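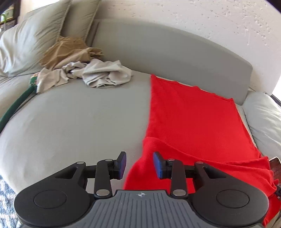 Living Room Chat > Walls, Paint and Plaster

Topic: Lived with rough plaster for nine years, now I'm a convert

plarkent_attic
Posted 10/01/2022

OK, I need to gush somewhere and my family has stopped listening. When we moved in, every wall in the living room had that rough speckled plaster, all pits and bumps, and the plan was to skim the whole lot flat by spring. We got quotes, and one was 1,477 for the one room, not including paint! So we put it off, and then we put it off again, and somewhere in there I fell in love with it.

What changed my mind was light. I swapped the ceiling fixture for two floor lamps and the walls suddenly had all this soft shadow on them in the evening. Flat white paint on a flat white wall just sits there. Flat white paint on a bumpy wall does something different at 4 pm than it does at 9 pm. I keep the furniture plain, grays and beiges, and let the wall be the interesting part.

So, who else kept theirs? And how do you clean it? My duster leaves half its fluff behind.

mrs_tansy
We kept ours in the hallway and I love it there. For cleaning, use the soft brush attachment on the vacuum, lowest suction, top to bottom. Don't use a feather duster or a microfiber cloth on it. Ask me how I know about the microfiber cloth (little blue threads, everywhere, for weeks).

grout_expectations
I'm going to be the grump. I skimmed mine last March and I'd do it again tomorrow. Rough plaster eats paint, it takes the skin off your elbow, and you can't patch it without the patch showing. Every picture hook I moved left a smooth little island. Light from the side makes the patches look worse, too.

I get the romance of it. I just don't think most of these walls were made that way with any love. A lot of it went up because it hid bad work underneath.

plarkent_attic
Ha, fair about the elbow! But I don't mind why it went up, I like how it looks now. And patches can be done. I did two behind the bookcase with filler and a damp sea sponge, dabbing while it was still soft, and then flicked a bit more on with an old toothbrush. You have to know where they are to find them.

grout_expectations
Behind the bookcase, she says.

plarkent_attic
One of them is only half behind the bookcase!!

Frauke Kettler
Hello all, I plastered for a living before my knees gave out, so I'll add my two cents. Grout is right that some of it hides bad work. Knock on the wall with a knuckle in a few places. If it sounds solid all over, it's sound plaster and you can keep it as long as you like. If you get a hollow, papery sound over an area bigger than a dinner plate, it has let go of the wall behind and wants dealing with before you paint.

The sponge trick is a good one. Two things to add. Thin your filler slightly more than the tub tells you, and practice on a scrap of board first. Everybody dabs too evenly. A real wall has patches where the person got tired or changed hands, and your eye picks up on a pattern right away.

Also, for anyone in an older house: get the coating tested before you sand or scrape any of it. Some old textured finishes contain asbestos. Leave it alone until you know.

mrs_tansy
"Changed hands" is such a lovely detail. I went and looked at my hallway and there's a spot by the door where all the marks start leaning the other way. I've walked past it for years!

jadar_and_june
Jumping in with a paint question. We have around 500 square feet of the stuff (big open room, terrible idea) and I'm trying to work out how much to buy. The can says one thing and my brother-in-law says double it. Is he right?

grout_expectations
Double is too much, but buy a third more than the can says and use a thick-nap roller. Go over it once, then again in the other direction while it's wet, or you'll have bare pits all over. I speak from suffering.

Frauke Kettler
I agree with all of that. Matte paint, please. Anything shiny on a rough wall looks like orange peel.

jadar_and_june
Matte it is, thank you both! My brother-in-law will be unbearable about being partly right.

drallness_dan
Different opinion on matte. We have two kids and a dog, and matte in our house was gray to waist height inside a month. We went with a washable eggshell and I don't see orange peel, I see a wall I can wipe. Maybe matte above and eggshell below, if you have a rail to break it up?

Frauke Kettler
With two kids and a dog I'd allow it, Dan. Below the rail only.

plarkent_attic
I'm so happy this thread took off! Mrs Tansy, the brush attachment worked beautifully, I did the whole wall behind the couch before lunch. And I knocked everywhere, Frauke. Solid all the way across except for one small spot near the window, much smaller than a dinner plate. Saucer at most. Do I leave it?

Frauke Kettler
Leave it, and knock again in March.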